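News > Students > Clubs and Projects

Student team moves conveyor sorting project to a humanlike hand

April 1, 2018 - By Kanchan Grewal

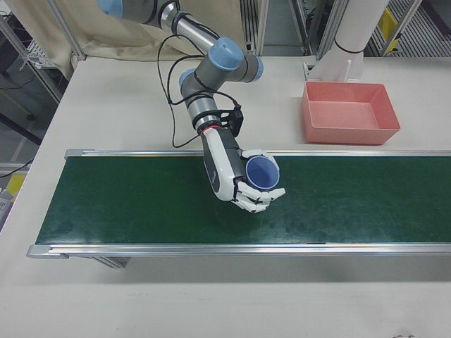 The arm and hand with a blue cup over the conveyor belt. A pink bin stands behind the far rail.

The automation club at Vollberg College has begun the second stage of its sorting project, in which a robotic arm handles household objects at a conveyor. Earlier work used a flat two-jaw gripper. The current setup has a jointed hand at the wrist, and the control program was rewritten to suit it.

Project lead Devendra Thakur said cups were chosen as the first item as their shape changes little from one to the next, but the rim and the side need different finger positions.

"The old gripper only had to open and close," Thakur said. "With fingers you have to decide the order they move in, and the thumb was the hardest to tune."

The club has logged 400 trials so far at low belt speed. Rajkumari Kashyap, who wrote the grasp routine, is using the records to set closing force for each finger. The target is 95 per cent successful placements before the speed is raised - a figure the group set itself.

Membership stands at 26, with almost half in first year. New members start on the simulator and are given time at the cell after a safety check with lab supervisor Bergþóra Lund.

The team will enter the Curholm Student Automation Challenge in June. Entries are judged on cycle time, dropped items and written documentation. Bimla Mittal is preparing the documentation, and a draft is due to the judges 2 weeks before the event.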